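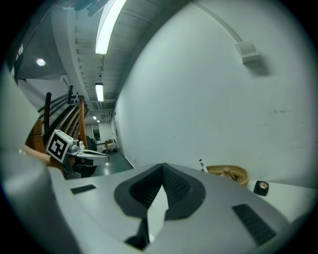 The corridor nobody wanted to paint

When Radomir Spahić took over the old building in Kornlow, he began with the corridor. People passed through it quickly and looked only at their shoes. "A corridor is also a room," he told me in December, and he repeated it when we came to the stairs.

The wooden railing he kept. Eduard Kováčik, a joiner from Bement, spent 40 hours on the posts and the curved rails. The wall stayed white — it collects marks, and Spahić does not mind. He would like softer lamps than the long tubes, but the quote was over 300 for each.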